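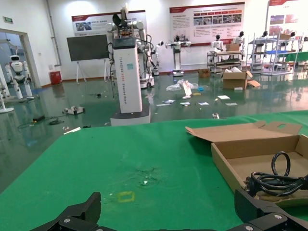
Former students of the Firnitz School remember the evening laboratory as the place where they first understood what a program is, according to several replies to a survey made by the school. One of them wrote that the paper exercises of the first term were more useful to her than any language she learned later.

The Firnitz School is a secondary school with a required program in computer science. It has more than 300 students in grades 9 to 12. All of them take 2 years of computing, and those who wish can continue with elective courses until graduation.

Curriculum

The first course is taught mostly without computers. Students write instructions on paper, exchange them with a partner and follow them exactly as they are written. Errors are marked in the margin and corrected before the next lesson. In December the class moves to Kedulex, a teaching language which was developed at the school and has a small number of commands. Kedulex does not allow a variable to be used before it is given a type, and its error messages are written in complete sentences.

The second course uses Python. Its topics are lists, files, simple databases and testing. Each student must finish one project of at least 200 lines and explain it to a teacher in an oral examination. The length requirement was criticized by some parents, who thought that it rewards long programs over good ones. The school kept the rule but allowed the teacher to accept a shorter program if it is well tested.

Electives

There are 3 electives: computer graphics, networks, and the history of computing. The last one requires no programming and is graded on essays. Students of the networks course maintain the internal website of the school, including the page for the lunch menu and the library catalog.

Mudaliar Prize

The Mudaliar Prize is given every year for the best documentation of a student project. The program itself is not judged, only the text which explains it. A prize may be shared by two students, and in some years it was not awarded.

Name of the laboratory

The evening laboratory is known among students as Fatness. The name comes from an early Kedulex exercise in which the users had to calculate the thickness of a book from its number of pages, and a wrong translation of the word stayed in the printed manual for several editions.

See also
Computer science education
Educational programming language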